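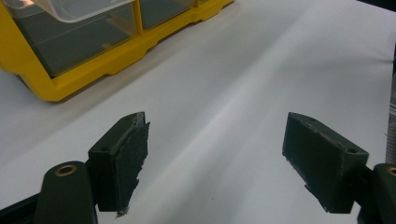
Trokik policy on small metal parts: what am I missing?

imansour
Trained on 250 demos with the Trokik stack. It reports 34 successes out of 100 on picking small brackets out of the open. The vendor page says more data fixes it. I doubt it. Loss went flat weeks ago.

tadek_p
How many demos did they use?

imansour
Over 1,000, on foam blocks.

gladys_s
Then their number tells you nothing. I'd still collect more before blaming the software. 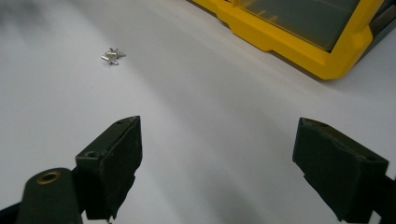 souadm
Perception is where I'd look first. Dump the depth map next to the color one and see if the part exists in both. Ours vanished in depth about half the time. A shiny bit of metal that small, with tabs sticking out every which way on a plain white table, gives stereo very little to match, and then the planner gets a grasp point from noise.

tadek_p
The policy is RGB only, Souad. Read the config.

souadm
Fair, I missed that. Check the crop then. Trokik resizes before it crops, and a part that size ends up a few pixels wide.

gladys_s
Or the left pad. With the lining that ragged I wouldn't trust any success rate.

imansour
Pads don't explain it aiming at the wrong spot. Turning off the resize tonight. Not expecting much.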